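Nikar Recalls Replacement Battery Packs Sold Through Urnix

2023-01-29

Parts supplier Nikar has withdrawn a replacement laptop battery pack sold through the online store Urnix, after bench tests found a fault in the charge control board. The recall covers 1,106 units shipped to buyers from December on. Of these, 285 have been returned so far.

The affected pack is a six-cell model with a label reading Grarkeck on the underside. Its control board can report a full charge too early, and the laptop then stops charging at a level well below rated capacity. In a smaller group of packs the temperature sensor gives no reading at all. Nikar says packs in that second group should not be charged under any conditions.

Owners can check the batch code next to the contacts. Codes ending in 735 are included; all others are not. The pack should be removed with the laptop shut down and the charger unplugged, then stored away from heat until a prepaid return box arrives. Damaged or swollen packs must not be mailed – the supplier will arrange separate pickup.

Urnix is offering a refund or a revised pack with a new board. Replacements ship within 10 working days of a claim. The warranty period restarts on the date of delivery. Packs bought from other sellers under the same label are handled by Nikar directly, and proof of purchase is required.

Related items
Echeverri adds spare hinges to parts catalog
Reading the wear level on an older battery
Urnix changes return terms for chargers

We use cookies to measure traffic. By continuing to use this site you accept our cookie policy.

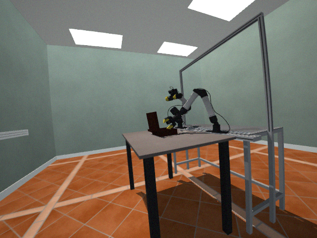

Echeverri: My batch code ends in 735 but the pack charges to full and the sensor reads fine in the BIOS. Does it still have to go back, or can I wait for the new board to be in stock?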